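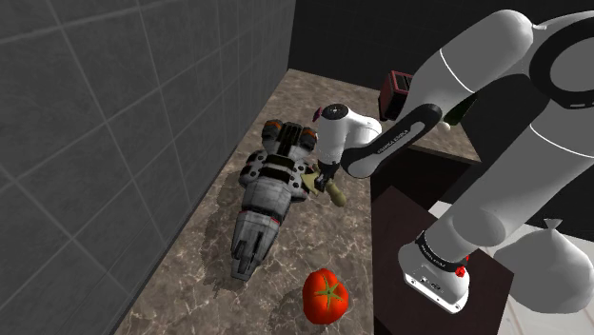
3.2 Rules for staging and reporting simulated counter-top trials

We should say at the outset that none of what follows is very clever, and readers who have run a simulation bench of their own will probably nod along and wonder why it needed writing down. It did need writing down, at least for us. When the Trosau and Helteseo groups first compared their results in August, a good many of the differences came down to small habits in setting up the counter, and hardly any to the control software (Bustos had warned us of this, and was very kind about being right).

Our first rule concerns what shares the counter with the target. A trial record must name every object within reach of the arm, whether or not the task mentions it. In the kitchen layout of Figure 4 the gripper is at a small, pale yellowish item lying right beside a large grey model, with a tomato a little nearer the viewer and a toaster at the far end. A record that listed only the yellowish item would leave out the very thing that makes the approach awkward, namely the bulky neighbour next to the hand. We ask that contact with a neighbour be logged as its own event and never folded into success or failure of the grasp.

Our second rule is that surfaces count as part of the set-up. The name of the counter texture and the direction of the main light go into the record together with the random seed. Patterned stone such as marble is welcome, and we rather like it, but results on it should not be pooled with results on plain surfaces unless both are also given separately. Of the 988 trials submitted under the earlier Mosarari form, around 800 gave no surface at all, and we had to set these aside, with some regret.

The third rule deals with objects of uneven outline, over which the two groups argued longest and most cheerfully. It was settled that the overhead or side view alone is not enough to judge a hold, and that a close view from the hand must be kept as well. Reviewers then note which parts of the object meet each finger, and say plainly when the view does not let them tell. 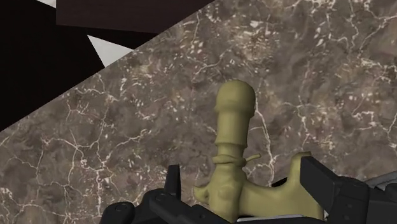

Figure 4. Kitchen layout with the arm over the counter (first panel), and a close view of an olive-green object between the two black fingers, with a lobe against the left finger and a longer curved arm reaching to the right one (second panel).

3.3 Who signs off a record

Each record is read by two people, one of whom must not have staged the trial. Where they disagree, the record goes to Domingo Bustos with both sets of notes attached, and his reading stands for the purposes of this paper. Records kept under the McGrath template may be carried over as they are, provided the missing fields are marked "not recorded" and not filled in from memory.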